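Workshop notebook, Remville — glaze bench
December, started 8:40 a.m.

Carrying on with the dark green. Last entry ended with the second bucket sieved and left overnight under a lid. It had settled hard by this morning, so I stirred it by hand first, then put the drill mixer in for a few minutes, then sieved again. Still a few lumps of copper carbonate on the mesh. Pushed them through with the rubber rib.

What I'm after is a deep glossy green that stays green over the rim and doesn't go black in the well. Small pieces only, bowls and plates.

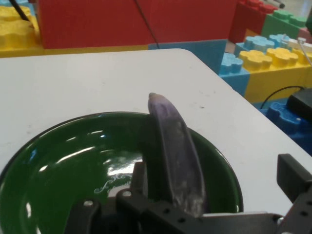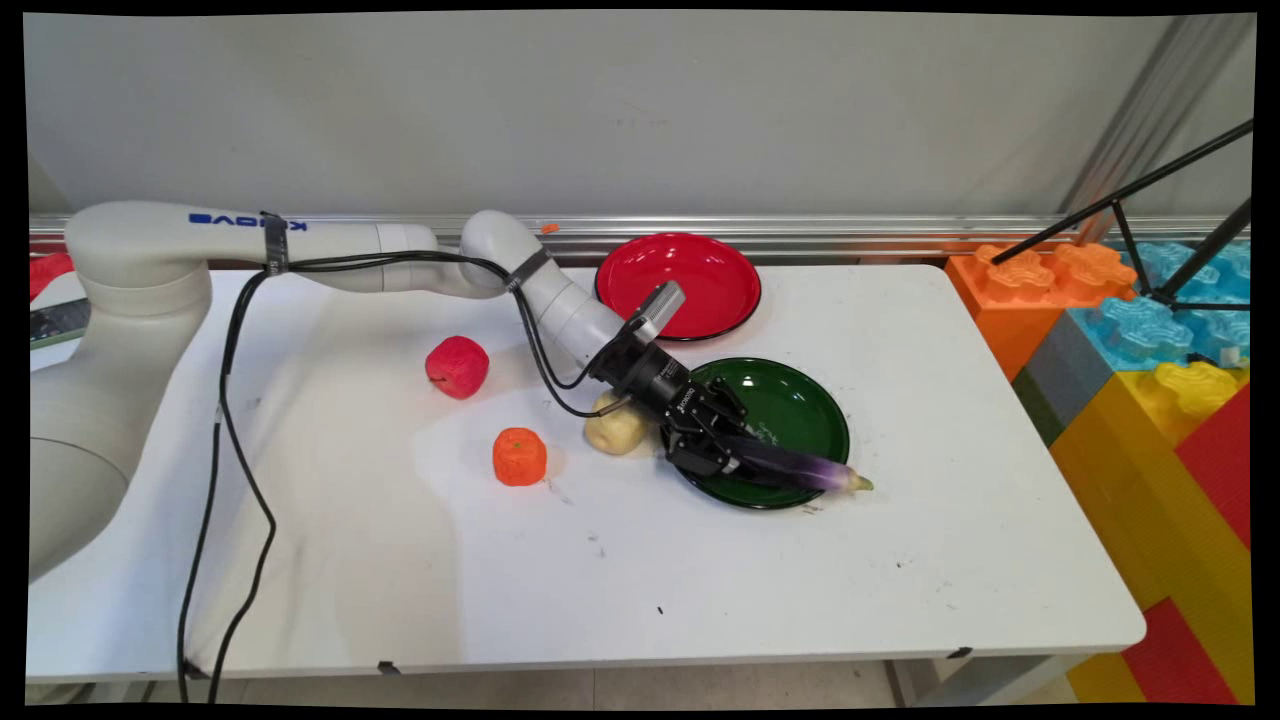 Dark green with eggplant. The highlights show best in the first one.

Base is the Gutovitz clear, mixed from the sheet taped inside the cupboard door. I made a 3,000 gram dry batch and split it, with 2,100 going in the big bucket and the rest kept back for line blends. Please don't use the small tub for anything else until I've crossed it off here.

Line blend, tiles 1 to 6, copper going up in even steps, iron held the same. Each cup is 100 grams dry. Tiles were dipped for a count of three, dried on the rack, then dipped again over the top half so we can see single and double thickness on one tile. I forgot the second dip on tile 4 and did it after lunch, by which time the first coat was bone dry. Expect it to look different from its neighbors. I would redo it, but there are no more tiles from that clay.

Etgate firing, electric, medium speed, top shelf. Notes as they came out:

1 — pale, more of a bottle green. Runs clear on the edge.
2 — better. Even. Slight milkiness where double.
3 — closest so far. Good gloss, no crawling. Double dip is dark but you can still call it green in daylight.
4 — pinholes across the top half. Probably the late dip, can't be sure.
5 — too dark, metallic at the bottom edge where it pooled.
6 — black. Stopped looking at it.

So it's between 2 and 3. I mixed a half step and called it 2b. It goes in the next load with two test bowls, one thrown thin and one with a heavier foot.

Crazing: tile 3 had fine lines after a day on the windowsill. Tile 2 had none that I could find with ink. I'd like to try a little more silica before changing the clay, which we have a lot of. Freezer and boiling water test on both bowls when they're out, three rounds, same as we did for the white.

Nothing with this much copper goes out as tableware until the leach test is back. The vinegar test on the bench (lemon slice overnight, then look for a color change) only tells us if it's bad, it doesn't clear it. I set one up on tile 5 anyway and the slice left a dull ring, so 5 is out even for display.

White decoration: the Atanasov stencil film holds up if the piece is damp enough to grip it and no damper. Tried it on three scrap pieces. On the first, slip crept under. The second was fine. The third lifted at one corner and I cleaned it up with a needle tool. Next try with the slip thicker, like yogurt. Brush outward from the middle of the stencil, never toward the edge of it.

Kiln: the top peephole plug is cracked right through. It still sits in place but someone will drop it. Spare is in the drawer with the cones. Kiln log says this was firing 29 on the current elements and the top was a bit slow to reach temperature, so we should measure the resistance before the big load.

To buy: silica, nitrile gloves in medium, an 80 mesh sieve. The old one has a hole near the rim that I've patched with epoxy.

4:15 p.m. — 2b mixed and lidded, label on the side this time as well as the lid. Shelf wash drying. Test bowls under plastic, leave them alone until they're leather hard.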